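May 5, 2021

What a ride! 144 km with Teun and Amber, out past Coppens and over the Plikov climb, and I'm sitting here with my feet on a chair and a second bowl of rice, still grinning. The wind was behind us all the way to the foot of the hill (we were flying, really flying) and I took my first pull on the front without anyone telling me to ease off.

Then the climb. 6 km, and the last part after the chapel is just cruel. Amber went early, of course, and I let her go and stuck to Teun's wheel like Wilma taught me in the winter sessions. I got down to my smallest gear and it still wasn't small enough! But I didn't put a foot down. Last August I walked the final bend in my socks, so this feels huge.
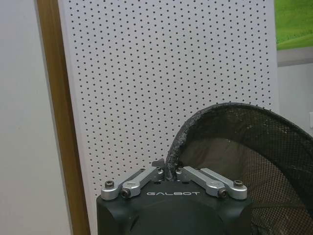

Coming down was cold and wonderful. Teun punctured near Stillwood and we had him rolling again in five minutes, then I ate the squashed fig bar from my back pocket, best thing I've tasted all year. Headwind home, legs like wood, and we sang for a bit to keep going.

Cor called tonight and says there's a place for me on the team for the Zollis race if I want it. If I want it! I said yes before he'd finished the sentence. It's 18 laps and I've never raced more than ten, so I need to learn to eat earlier.

Must clean the chain tomorrow and give Amber her gloves back.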